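Store lamb, feed costs and the case for weighing twice

When the Sendalthorpe saleyard published its store lamb summary on Fri 9 February, the headline was a fall in yarding numbers and a steady average price per head. Konrad Pawłowska thinks the average hid most of what mattered.

Pawłowska has been a livestock analyst with Letby, the agency that handles the larger share of the lambs sold at Sendalthorpe, for most of his working life. He was interviewed at the agency's office behind the selling pens, the morning after the sale.

"An average price per head on a mixed yarding tells you what the buyers paid and nothing on what they bought," he said. "You had light crossbred lambs at the bottom end and near-finished lambs at the top, and they all went into one line of the report. If the mix changes, the average moves and the market hasn't."

He prefers cents per kilogram liveweight, quoted in weight bands. The saleyard collects the data to do this, as pens are weighed on arrival, but the published report is still set out per head. Pawłowska said buyers at the rail have used their own estimates of weight for so long that there is little pressure for change.

The difference shows up most clearly in the lighter lambs. A restocker buying by eye will usually judge the average weight of a pen well, Pawłowska said, but will be less accurate on the spread within it. A pen that averages 32 kilograms can be made up of even lambs, or of a heavy half and a tail that will take far longer to finish. The two pens make the same money on the day and very different money in autumn.

Letby has been encouraging vendors to draft to a tighter range before trucking. Response has been uneven. Ada Fabbri, who runs crossbred ewes on irrigated country to the east of the yards, was one of the first to take it up. She now weighs all lambs twice, once at weaning and again six days before sale.

"The first weight is for me and the second is for the buyer," she said. "At weaning I want to know which mobs have done and which haven't, and I shift feed accordingly. Before sale I only want to know which pen each lamb goes in."

Fabbri sold 97 store lambs at the February sale in two drafts. The heavier draft of 43 went to a lot feeder and the balance to a restocker. She said the labour of a second weighing was the main argument against it, and that it came down to the yards. Her own have a three-way drafting gate and a covered race. On a property without them she would probably not bother.

She also keeps the lambs off feed for the same period before each weighing, so that gut fill does not distort the comparison. She regards this as more important than the brand of scale. "A full lamb and an empty lamb can be the same animal and sit in two different bands. If you aren't consistent with the curfew you're drafting on breakfast."
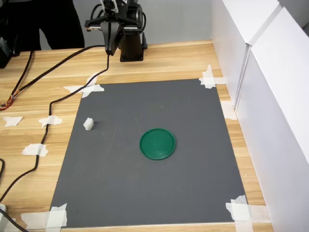 A gripper and a dark mat taped down to a wooden tabletop.

The cost side of the calculation was raised by Primo Negri, who buys stores for Gatti, a family feedlot finishing lambs on a barley and lupin ration. Negri attended the same sale and bought less than he had intended.

His limit on any pen is worked back from a forward price for finished lambs. He subtracts feed, freight, animal health and interest, and allows for deaths and shy feeders. Whatever is left is what he can pay. Barley has eased since harvest, but lupins have not followed, and Negri said the protein part of the ration was now setting his ceiling.

"I can tell you to the cent what I can give for a lamb if I know what he weighs and how he'll grow," he said. "The weight I can get. The growth I have to guess at, so I take it off the price."

Negri said he would pay more for lambs that had been introduced to grain before sale, provided the vendor declared it and named the ration. Lambs that know a feeder come onto full intake sooner and fewer of them have to be pulled out. He looks for the same thing with vaccination. A signed declaration listing product and date saves him a treatment at induction, and he prices it in. A verbal assurance from the rail he ignores.

Pawłowska agreed that declared history was worth money but said the premium was hard to demonstrate from sale results. In a small yarding there may be only one or two pens with full paperwork, and their price can be explained as easily by breed, skin length or who happened to be bidding. He has asked the saleyard to record the status of each pen in its catalogue, so that a comparison can be made over a whole season.

Some of the data may come from elsewhere. Letby has begun using Pustis, a record-keeping program that holds mob weights, treatments and feed changes against the property number, and up to 70 of its vendors have entered at least one set of weights. Fabbri uses it and finds it adequate. Her complaint is that weights entered in the yards do not appear until the phone is back in coverage, and that a mob split into drafts has to be set up again by hand.

Asked where he expected store prices to go, Pawłowska declined to give a figure. Supply from the dryland properties would depend on whether stubbles held, he said, and lot feeders would stay cautious while protein was dear. Lighter lambs were likely to feel it first, as they carry the most days on feed.

Fabbri has a third draft still at home. She plans to weigh them at the end of the month and will hold anything under her bottom band on lucerne.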